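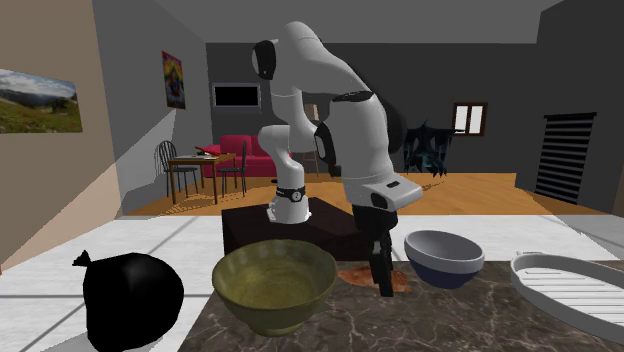 Hunville, October

Kitchen Sim Rules: Frequently Asked Questions

Answers to what keeps coming up in the inbox. Kelly Whitlock keeps this page, send fixes to her.

Who has to follow these?
Anyone who runs arm episodes in the Kodikara kitchen scenes and wants them counted. Playing around on your own machine, do what you like.

Where does the arm start?
Gripper above the counter, fingers straight down. Not touching anything. If it spawns touching a bowl, reset, don't nudge it free.

Can I move the bowls before I start?
No. The seed puts them where it puts them. Close together is fine, tilted is fine. A bowl under the floor is a bug, report it.

Does a stain on the counter count as an object?
Depends on the task file. If it's listed, it's a target. If not, leave it alone and don't log it as contact.

What about stuff outside the kitchen? Sofa, TV, etc.
Background. No task uses it. Don't delete it to get a faster render, we had 677 episodes come in like that and all of them got thrown out.

Trash bag on the floor?
Keep-out zone. Any link passing through it is a fail, even if the task finishes. Same for the pedestal block.

How many retries?
2 per seed. After that mark it failed and move on. Failed runs are still usefull, please upload them.

Speed limit?
Use the default cap in the Rakutar config. Nusrat Matubbar signs off on exceptions, ask before the run and not after.

Do I have to record the seed?
Yes. Yes. No seed, no credit. Seed, scene version, your initals, task name.

I changed the lighting. Ok?
Only in the lighting set. Otherwise put it back.

Who checks the runs?
Sajib Uddin and Dilruba Fakir, by hand, from replays. Backlog is around 3,101 right now so give it time. Emailing twice doesn't move you up.

Can sim results go straight to the real arm?
No. Real arm has its own rules, see the Mandico lab sheet. A pass here gets you on the list for a bench slot, nothing more. Someone at the stop button every time.

When are uploads due?
9 pm, server time. Late ones go in the next batch.

My question isn't here
Ask Kasun Roy, or post in the help channel with the seed number.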